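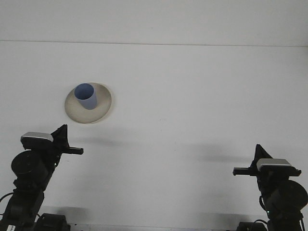 Does a saucer do anything? A project report on cups without handles

Our brief from the Selance design module was to take one claim from a product leaflet and test whether it holds up. We chose a leaflet for the Candari table range, which says that a saucer "steadies the cup and protects the table". We didn't believe either half of it, and after a term of work we still only believe one.

The range pairs a plain blue tumbler with a round cream saucer. The tumbler has no handle and narrows a little towards the bottom. The saucer is shallow, with a raised rim, and much wider than the cup. We found that odd from the start. A cup this narrow can stand nearly anywhere on a saucer that wide, so what exactly is holding it steady?

The only earlier work we could get hold of was a thesis by Hjaltadóttir, who argues that people use saucers mainly out of habit. It is a good read, but the evidence is thin – mostly short interviews in one café – and we would be careful about leaning on it. 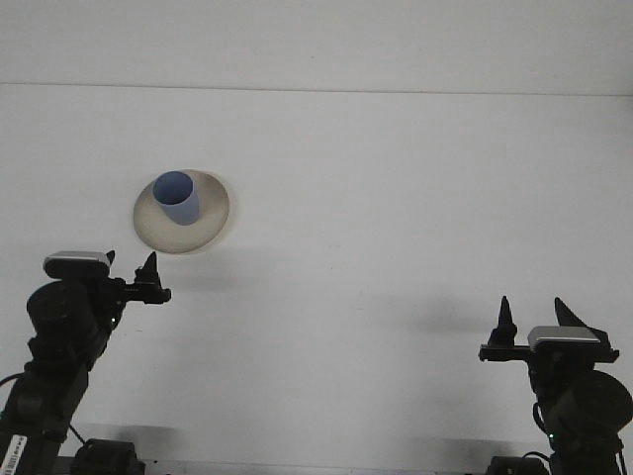
Cernano, May 2023

We set the pair out on a plain pale table. The cup stood towards the upper left of the saucer, with more of the cream rim showing on the right. We kept to off-centre positions because that is how people put cups down. A test with the cup dead in the middle would have flattered the leaflet.

The tapered shape bothered us more than the saucer did. Most of the weight of a full cup sits high up, above a fairly small base, and a saucer underneath changes nothing about that. If you knock the rim of the saucer, the cup goes with it. On a bare table there is no rim to knock.

As for protecting the table, we accept that a raised rim will catch a drip. Whether it would catch a proper spill is another question, and the leaflet is silent on it. We asked the firm in October and got a price list back.

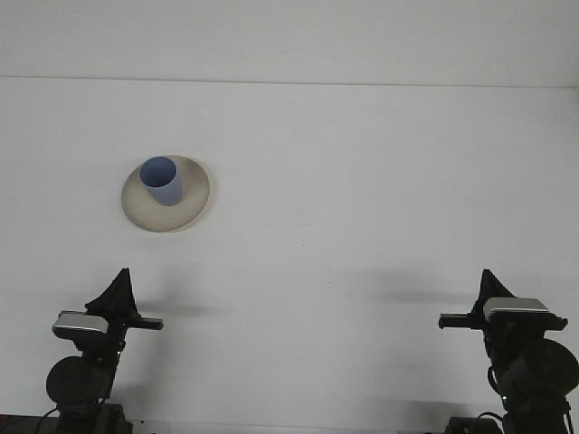 What we would do differently

We had 2 saucers and should have had more.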